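Skip to content
Home Support Accounts Devices FAQ Contact

Search the help pages Go

Skindport Desktop Support: Frequently Asked Questions

Last reviewed 8th February

The answers on this page apply to all managed computers enrolled in the Venurgate sign-in service. Questions concerning personally owned computers should be directed to the manufacturer.

Why did my printer disappear after I changed my password?

Shared printers are connected under the credentials that were in use when they were first added. When the password changes, the stored credentials are no longer accepted and the printer is removed from the list at the next sign-in. Open the credential manager, delete the entry for the print server, sign out, and sign in again. The printer should be listed within 2 minutes.
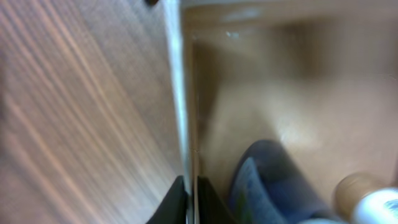
Wood panel with pale edge strip

Can I choose my own default printer?

Yes. The default printer is set by policy only on shared workstations. On an assigned computer, open the printer settings, clear the option that lets the system manage the default, and select the device you prefer. Your choice is kept when the computer restarts. It is not carried over to a second computer.

What does error 241 mean?

Error 241 is issued by the Lillelent print queue when a document is larger than the queue will accept. Save the document as a PDF and print it in sections. Documents containing many scanned pages are the usual cause. If a short text document produces the same error, please open a ticket and attach the file.
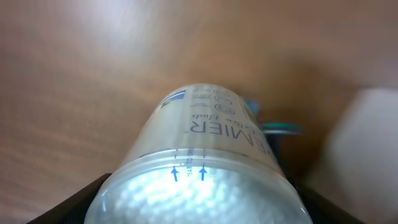 Tickets about error 241 are assigned to the print services group and should include the name of the queue, the name of the computer, and the time of the failed job. Tickets without a queue name are returned to the sender.

How many jobs may I have waiting at once?

The limit is 49 jobs per account. Further jobs are refused until the earlier ones have printed or have been deleted. Held jobs count toward the limit.

The driver installation asks for an administrator password. What should I enter?

Do not enter anything. Cancel the window and install the driver from the software catalog, where no administrator password is required. If the model is missing from the catalog, a request to add it may be submitted through the Devices page. Requests are reviewed in three working days.

May I connect a printer by USB cable?

Only with written approval from your department. Approved devices are registered by Si-woo Koo, Print Services, and the registration must be renewed if the device is moved to another computer.

Filed under: Printing and Drivers, Managed Desktops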